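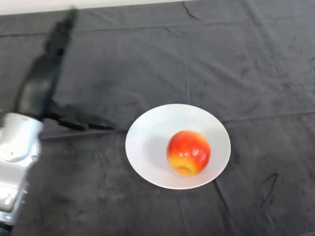

Codelport table cover, charcoal grey

I started selling these after using one at home all through last winter, and it's still the cloth I reach for first! It's a dark grey cover with a soft, slightly fuzzy feel to it, a bit like felt, and it goes right over the tabletop. White crockery looks lovely against it — a plain shallow bowl suddenly looks like you've made an effort.

I keep 2 sizes. The smaller one fits a table for four, and the larger one seats 6 with a decent drop at the ends. Both come from Phan, the little workshop I buy my runners from (I've also got their napkins, in the Jurkisness range, if you want something lighter to go with it).

It does hold its folds when it first comes out of the packet. I give mine a shake, lay it flat and leave it overnight, then smooth out whatever's left with my hands. You may still get a ripple or two, and the nap catches the light differently depending on which way you brush it. I rather like that, but if you want a dead flat cloth, have a look at the Firus cotton. 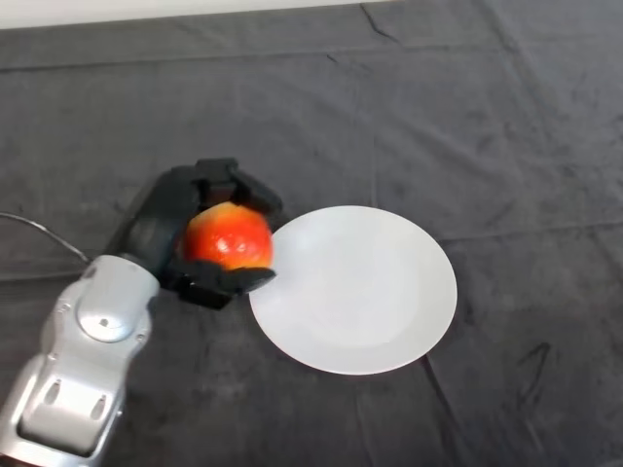
Can I put it in the washing machine?

Cool wash only, on a gentle cycle, and dry it flat. Please don't tumble dry it — I shrank my first one that way.

Price: £18 for the smaller size
Delivery: 3 working days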